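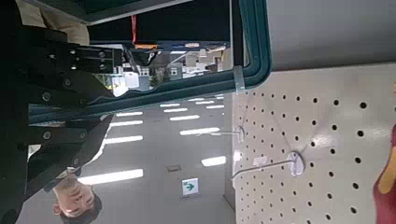
What's the best way to get a two-finger gripper to hang things on a pegboard hook without tearing the hook out of the board?

Come in level and a little high, stop short of the hook, move forward until the hole in the item is over the wire, then lower slowly and open the fingers only after the weight has come off them. Keep the speed low for the last part and put a force limit on it. Most torn-out hooks come from pushing toward the board while the item is still snagged on the tip.

Forum: Home and Shop Builds
Thread: Arm vs. pegboard (pegboard is winning)

benchgoblin wrote:

Pinning the short version up top because three people asked by private message and I am too old to type it three times. The long version follows, with more whining.

The goal, such as it is: arm picks up a carded item from the bench, hangs it on the right hook, goes back for another. Our shared shop wants the small-parts wall to restock itself, by which I mean I want that, and the other members want me to stop leaving parts on the bench. The arm control box is a Rustorex I bought used. The gripper is a parallel one with flat finger pads. Camera is on the wrist.

Where I am after a month of evenings: 80 attempts logged on the single-wire hooks, 17 of them hung and stayed hung. The rest fell off, never got on, or got on and took the hook along with them when the arm backed away. That last kind is my favorite because of the noise.

The trouble is mostly seeing the hook. A thin wire coming more or less straight at the camera is hardly there at all. So I went after the base instead. The hooks have a round white disc where they sit on the board, and a disc is a nice thing to look for. I find the disc, assume the wire sticks straight out of it, and drive to where the tip ought to be.

You will have noticed the word "assume."

mortise_and_tenant wrote:

Hooks on a pegboard point wherever the last person bumped them. I've never seen two agree.

Also white disc on a cream board? Why not a black disc on a cream board? Paint them.

benchgoblin wrote:

The board is covered in small round black holes. I would be asking it to find the bigger black circle in a field of black circles. I did think about it for an entire cup of coffee.

pillbox80w wrote:

I'd throw out the vision and teach the positions. The board is screwed down, the arm is bolted down. Jog to each hook, save it, done. People reach for a camera when what they want is a notebook.

benchgoblin wrote:

Tried it the first week. It was great until Saturday, when the shop was full of people who also use the wall. Every hook got nudged, and two of them moved to different holes by somebody with opinions about layout.

Now for the thing I wanted to ask about. The board is glossy enough to catch the light, and from some wrist poses the glare eats a patch of holes whole. My board-finding step fits a grid to the holes and uses that for the angle of the surface. Lose a patch on one side and the fit tilts. The disc is still found, more or less, but the arm comes in at a slant, which for a single wire is as good as missing it.

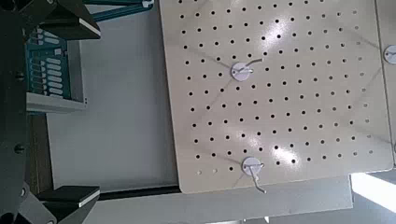 I've been taking two looks from different wrist angles and keeping whichever has more holes in the fit. It helps. It also adds 6 seconds per item, and I was already slower than a bored teenager. Condeck, which is what I use for the camera pipeline, has an exposure lock that I've switched on, and that stopped the brightness pumping every time the arm swung toward something bright. It did nothing for the shine itself. Locked exposure of a reflection is a very stable reflection.

Anyone fixed this without moving the whole wall?

ferrous_wheel wrote:

Polarizing film over the lens. Rotate till the glare drops, tape it there.

tinsnipper wrote:

Careful with that, it only behaves at certain angles, and his wrist is rolling all over the place. What you tuned in one pose is wrong a quarter turn later. I went through this with a glass-topped bench and ended up with film on the lens, film on the lamp, and the same glare, dimmer.

ferrous_wheel wrote:

So hold the roll fixed during the look. He doesn't need to look while he's spinning. Nobody reads a map doing a cartwheel.

tinsnipper wrote:

Fair for the look. He still has to find a lamp angle to match, and ceiling lights aren't going to cooperate. I'd scuff the board. Fine abrasive pad, small circles, one dull panel.

mortise_and_tenant wrote:

Please do not tell people to sand a shared wall.

farah_s wrote:

Farah Sutanto, I run the Henard shop's robot night, hello. We have the same kind of wall. Two suggestions and a disagreement.

Leave the board alone and stop fitting the whole grid. You only care about the patch right next to the disc. Use the nearest holes, and throw the look away if there are too few of them to trust. Ours got a lot calmer once one bad corner couldn't drag the entire fit sideways.

Second, after you find the disc, roll the wrist and look along the board from the side. End-on, the wire is a dot. From the side it's a line with a bend in it, and a line is easy. Then you know where the tip is and you can retire the word "assume."

The disagreement is with pillbox80w. Taught positions are fine as a first guess, and I'd keep them for that, but a hook that's drooped by a finger's width will beat your notebook every time.

pillbox80w wrote:

I'd accept "first guess." I would also accept a sign that says do not touch the hooks.

benchgoblin wrote:

There is a sign. It got hung on one of the hooks.

OK, I did the nearby-holes thing last night, with the side look bolted on after. The side look needs clearance I don't have at the end of the board, where the finger wants to be in the same place as the frame next door. Everywhere else it goes. I also moved the force limit so it applies on the way out too, which I should have done before the first hook came off the wall, let alone the rest.

Code for the local fit is the Pillai script from the sticky thread with the outlier step swapped out. I can post the diff if anyone wants to read something with variables named hook2 and hook2_real.

ferrous_wheel wrote:

Post it. And numbers, please.

benchgoblin wrote:

Numbers: the log is at 123 attempts total now, so the new batch is small, and I'm not quoting a success rate till it's as long as the old one. It does look better. I've been wrong at this stage before.

Film is on order too. Tinsnipper can say I told you so in December.

tinsnipper wrote:

Already typed, saved as a draft. What's the item card made of, by the way? If it flexes when the pads close, the hole moves on you after you've measured it.

benchgoblin wrote:

Thin card, and yes, it bows. I'd been blaming the hooks for that as well. I'll try gripping lower down and see if the hole stays put.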